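Unit 4: Rules for recording grasps with a hand-held gripper
Notes: Noreen Mac an tSaoi

4.1 Start position
Each recording starts with the fingers fully open and clear of the object. Both fingers must be in view. Do not begin closing until the object lies in line with the gap.
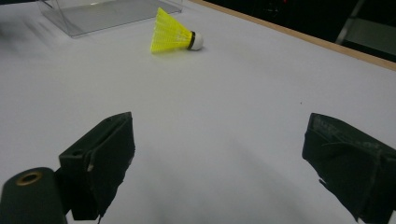

Fig. 13. Fingers open, shuttlecock on its side, clear box at upper left.

4.2 Light and open-work objects
Grasp a shuttlecock by the head where possible. The ribs of a plastic skirt bend under load and the width reading is then of no use. If the skirt must be gripped, enter this in the log as a soft grasp.

4.3 Finger pads
Inspect pads before each set of 200 recordings. Replace any pad that has lifted from the finger. Tape may be used as a repair until the end of the set.

4.4 Rejection
Reject a recording if the object leaves the table or a hand enters the view. Rejected files keep their number.

Reading for October: Clurkano handbook, section 403.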